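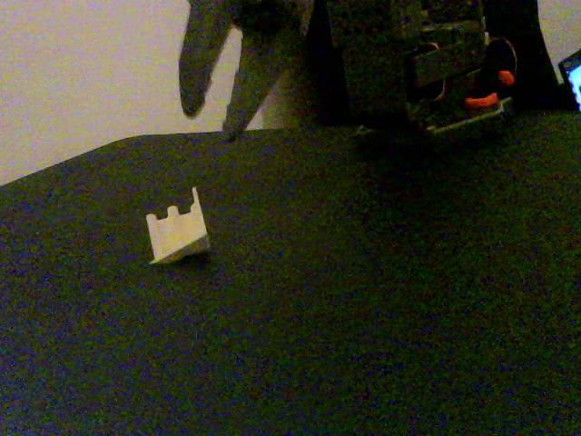
Cleaning up a small white printed part

Last updated: 2022-05-13

I print a lot of little brackets and wedges, and for years I pulled them off the bed, shrugged at the fuzz and used them as they were. Then in December I made a batch for the Bunudero shelf kit and half of them wouldn't seat properly, so I finally learned to finish them right! It takes a few minutes a part and you don't need anything fancy.

What I use: flush cutters, a small flat needle file, sandpaper in 224 (that's what my Gamar pack says, I know, weird number) and 600, and an old toothbrush. Oh, and a dark mat. White plastic on a pale tabletop just disappears, and you'll miss every stray whisker.

Step 1. Put one part on the mat and put the rest away. I used to do the whole pile at once and kept filing the same piece twice.

Step 2. Snip the big stuff first. Hold the cutters flat against the part and take small bites. If there's a tall, thin bit sticking up, support it with a finger from behind – those snap along the layers if you look at them funny (ask me how many I've glued).

Step 3. Notches next. Fold a strip of the 224 over the edge of the file and give each notch a few light strokes, always in the same direction. Rounded ones do better with the paper wrapped around a toothpick.

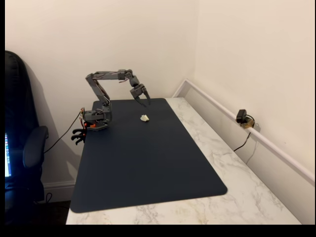

Step 4. Flip it over and do the bottom. Lay the 600 on something hard and flat and slide the part across it in slow circles. Check it often, because a sloped base goes lopsided fast when you press on one end.

Step 5. Brush off the dust, rinse, and let it dry before you test the fit. If it's still tight, go back to the notches and leave the outside faces alone.

I've tried the Dervishi deburring blade too, and it's great on long straight edges but too grabby for tiny corners – I'd stick with the file for those.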